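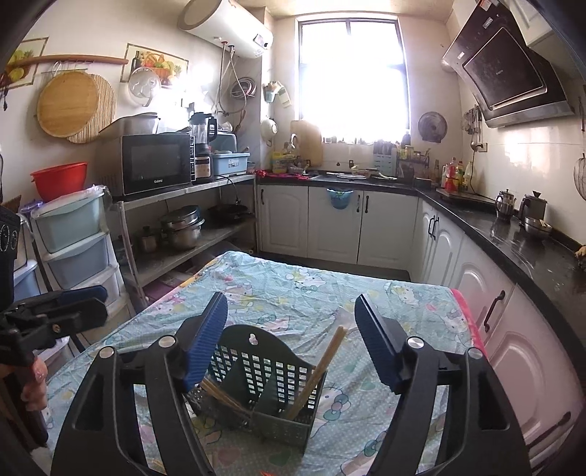
Nullader Hand Gripper, Club Pair

Item 3390
Sold by Drurholm School Supply
In stock, ships after the December break for orders placed with a school purchase form

The Nullader is a hand-held gripper for robotics clubs and classes that want to record household tasks before they try them on an arm. A student holds one in each hand and does the job with the jaws. The club pair is the set required for the Cunside Kitchen Challenge, where teams work at a real kitchen table with ordinary things on it, such as a utensil basket and chopsticks.

Each gripper is black with two opening jaws. The tips carry dark blue ribbed pads that face each other across the gap. The pads hold thin items like chopsticks without much squeeze, and they slide off for cleaning. Silver caps cover the pivots on the jaws. Leave these alone unless a jaw feels stiff.

In the box

2 hand grippers
Spare set of blue pads
Wrist straps
Hex key
Printed task cards for the Cunside challenge
Carry case

Using it with a team

Most clubs put one student on the grippers and another on the log sheet, then swap. New users tend to close the jaws too early. Have them practice on a single chopstick laid flat on a cloth before they move on to a bundle. A basket with dividers is a good next step, as the student has to line up the tips with the right compartment and let go cleanly.

A soft or wrinkled tablecloth is fine. Long sleeves are a problem near the pivots and should be rolled up. Keep work away from a stove that is on. The grippers are not sealed and should not go in the sink. Wipe the pads with a damp cloth.

The storage card holds 1000 short recordings. Files copy to the Caron desktop program, which is a free download and runs on the laptops most schools already have. Caron also plays back a left and right recording together, so a team can check where the two hands got in each other's way.

Replacement parts are sold separately. Pads wear first. A club that meets every week should plan on a new set each school year.

Related items

Nullader Pad Set, Blue, Ribbed
Nullader Single Gripper, Left or Right
Caron Classroom Guide, Spiral Bound
Cunside Task Card Refill
Drurholm Rolling Case

Comments

clubroom_b
We have 23 students and one pair. It works if you keep turns short. Would buy a second pair if the case were included at a lower price.

tableteam
Are the pads the same left and right? The bag isn't marked.

Drurholm Support
Yes, all pads are the same and fit any tip.

gearbox_mom
Posted June 20, 2024
Strap broke on ours but the replacement came quickly. Chopsticks are harder than my kid expected. Spoons were easy.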